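Notebook, prop and fabric bench, Budthorpe workshop
February, started 9:20 in the morning

Continuing from the last entry. The black cloth is back on the bench after airing, and the smell of the glue is almost gone. I still keep the window open a little when I work near it.

Today's purpose: decide how we attach the foam letters and numbers to the cloth for the children's corner at Pedside. They want a dark background where the letters can be changed by the staff, without tools, and without leaving marks. In the last meeting we promised them an answer before the end of the month, so I must be practical.

I tested three ways of attaching on scrap pieces of the same cloth.

Double-sided tape, the thin one. It holds for a short time and then the corners lift. When I pulled off the letter, the tape took small fibers with it, and the second time it did not stick at all. I do not recommend it.

Glue dots from the Tindau box. Better. The letter stays flat. But the dot remains sometimes on the cloth and sometimes on the foam, and one can't know before. For a wall which is changed every week this will become dirty very quickly.

Hook tape, the hook side only, sewn or glued to the back of the foam. This needs a cloth with some loop in the surface. Ours has a little, not much. The small letters hold well. The large ones hold if I put 4 short strips, one near each end of the shape. With 2 strips they turned slowly by their own weight. I left the scraps hanging for 17 hours and measured the slip with the steel ruler in the morning. The worst was 2 mm, and I think nobody at Pedside will see this.

A note about the cloth itself. It creases very easily. I ironed one scrap on low heat with a towel between, and the crease became softer but did not go away. The supplier (Llorente) has a heavier quality, 143 cm wide, and I have asked for a sample. If it is too expensive we stay with the present one and stretch it over a panel.

Also the colors. I was afraid the pale ones would look weak, but on black it is the contrary, and the yellow is the strongest of all. Dark blue and dark green we should leave out of the order.
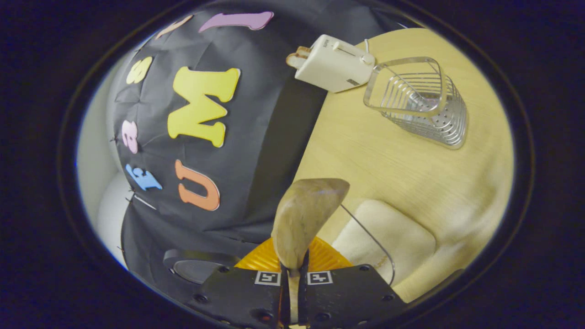 For draping over a box form, pins along the side are enough as long as it is only for trying the arrangement. For the real one I don't want any pins, small children will be touching it. The edge must be folded twice and sewn, and the corners closed by hand.

Still open:
- where to store the letters which are not in use (a flat tray? a bag with a string?)
- if the foam can be wiped with the normal cleaning liquid of Pedside, I must ask which one they use
- price of hook tape by the roll, the short packs are too expensive

If somebody uses the bench in the afternoon, please leave the scraps with the hook tape hanging where they are. I want to read the slip once more before I go home.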